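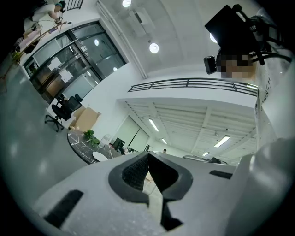

Search this book
Enter a word or chapter number

Chapter 7
Mezzanines and the Space Beneath Them

Filed under: Interior Building Basics > Floors and Levels

When a business runs short of floor, it has a few choices. It can move, it can build outward, or it can put a second level inside the room it already has. The last of these is called a mezzanine, and it is the subject of this chapter.

A mezzanine is a partial floor. It covers some of the room below and leaves the rest open to the full height of the building. A person standing in the open part sees two ceilings: the high one, which belongs to the building, and the low one, which is the underside of the added level. Much of the work in planning a mezzanine comes from having both.

7.1 A First Case

The Clanham workshop was a single tall room with 426 square meters of floor. By April the benches had spread so far that carts could no longer pass between them. The manager, Dede Appiah, asked for a plan that would keep the benches on the ground and move the storage and desks somewhere else. The designer, Mawuli Arthur, proposed an upper level of 227 square meters along one side, reached by two stairs.

The first drawing gave the upper level plenty of headroom and left the lower one feeling like a cellar. Arthur lowered the deck's share of the height and drew it again. The second drawing was built. We will return to Clanham several times, including in the section on costs, where the stairs turn up as a larger item than most students expect.

7.2 The Open Edge

Wherever the upper floor stops, there is a drop, and the drop needs a guard. In workshops and offices this is often a metal railing made of posts and horizontal rails. Such a railing is simple to make and lets people on both levels see each other. Its weak point is the gap between the rails. A dropped tool or a rolling tube can pass through it, so storage areas usually add a low board at floor level, called a toe board.

Solid panels close the gap completely. They also block light and make the lower level darker — a fair trade in a storeroom, a poor one over a workbench. Local rules set the height of the guard and the size of the openings, and they differ from place to place. Check them before drawing anything.

7.3 The Underside

The bottom of a mezzanine is somebody else's ceiling. It may be left with its beams or ribs showing, or it may be covered with flat panels. Exposed ribs save height and make later wiring easier. White paint helps them reflect light.

Tube lights suit a low ceiling because they spread light along their length and take up little depth. Round recessed lights are common in the ceiling above the upper level, where a cavity is available to hold them. The two sets should be on separate switches. At Clanham they were first wired together, and Inna Antoniuk, who ran the evening shift on the ground floor, had to light the whole upper level to see her own bench.

Pipes need attention too. A pipe that ran harmlessly down a wall before the work may now pass through the new deck or stand beside its railing. Mark every pipe on the plan, with its use.

Terms used in this chapter

deck: the walking surface of the upper level
guard: any barrier along an open edge
headroom: the clear height between a floor and whatever is above it
toe board: a low board fixed along the bottom of a guard

Before reading on, find a building near you with a mezzanine and sketch it from the side. Show both ceilings, the guard and the stairs. Keep the sketch, as you will add loads to it in Section 7.4.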